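How to Submit a Touring Production to the Okero Studio Theater

Companies that wish to present work in the Studio should follow the steps set out on this page. The procedure applies to plays, dance, circus, puppetry and mixed programs. Music-only events are handled by the concert office under a separate form.

Before you begin

Read the Studio technical sheet in full. The room is arranged in the round by default, with seating on four sides and 200 places. A thrust arrangement is available on request, which reduces capacity, and the request must be made at the time of application. End-on staging is not offered in the Studio. Companies whose work depends on a back wall, a painted cloth or rear projection should apply to the Metari Stage instead, where there are 600 seats and a full fly system.

You will need the following before opening the form:

A synopsis of no more than one page
A running time, including any intermission
A full recording of the work, or of a run-through in rehearsal clothes
A list of everyone who will travel with the production
A draft ground plan, drawn to scale
Proof of public liability insurance

Step 1. Request an application number

Write to the programming office and give the name of the company, the title of the work and the season for which you are applying. You will receive a number by return. Use it in the subject line of every later message. Applications for the fall and winter season close at the end of April. Material that arrives without a number is not logged and cannot be assessed.

Step 2. Complete the artistic section

Describe the work as it will be performed, and state clearly whether it is finished or still in development. The panel does consider unfinished work, but at least one complete draft of the script or score must be supplied. If the piece is an adaptation, attach written permission from the rights holder. A letter stating that permission is being sought will be accepted at this stage, although no contract can be issued until the permission itself is on file.

Translations should be credited to the translator in the same place and in the same type size as the author.

Step 3. Complete the technical section

Enter the lighting, sound and rigging needs of the production. The house rig is a fixed overhead grid, and companies may refocus it within the hours shown on the technical sheet. All aerial equipment must have a current inspection certificate. Rope, trapeze and silks may be hung only from the four rated points marked on the plan – no other part of the grid may carry a performer.

List any of the following separately: open flame, smoke or haze, strobe, replica weapons, live animals, water on the floor. Each requires a risk assessment signed by the company. The Studio floor is sprung and covered in black vinyl. Screws, nails and stage weights without felt pads are not permitted on it.

The loading door is at the rear of the building on the Zawadzka side. Check the height and width of your largest scenic piece against the technical sheet. Pieces that do not pass through the door cannot be brought in through the lobby.

Step 4. Propose a schedule

The standard pattern is one day for get-in and focus, followed by up to 3 performances. The get-out begins immediately after the final performance and must be finished by midnight. If your production needs a longer fit-up, say so here and give the number of additional hours. Extra time is charged at the crew rate in force for the season.

Step 5. Set out the budget

Use the Stidura template supplied with the application number. Enter fees, travel, freight, accommodation and royalties on separate lines. The theater offers either a guaranteed fee or a share of box office, and you may state a preference. Do not combine the two in a single figure. Grants that have been confirmed should be shown as income; grants that are pending belong in the notes column.

Step 6. Send the application

Combine the written sections into one file and send it to the programming office with a link to the recording. Recordings protected by a password must include the password in the same message. Printed scripts may be mailed to Box 3371 and will not be returned.

After submission

You will receive a confirmation that the file is complete, or a note of anything missing. Corrections may be made until the closing date. The panel then reads all applications together, and a member of the programming staff may ask to attend a rehearsal or a performance elsewhere – please include upcoming dates where you have them.

Successful companies receive a draft contract, a crew call sheet and a marketing request. The marketing request should be answered first, as brochure copy goes to print well before the technical schedule is settled.
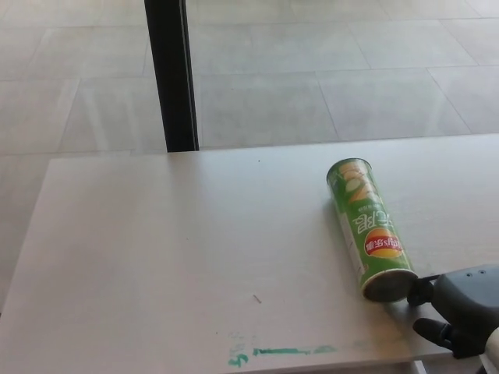 Companies that are not selected may apply again with the same work in a later season. A new application number is required each time.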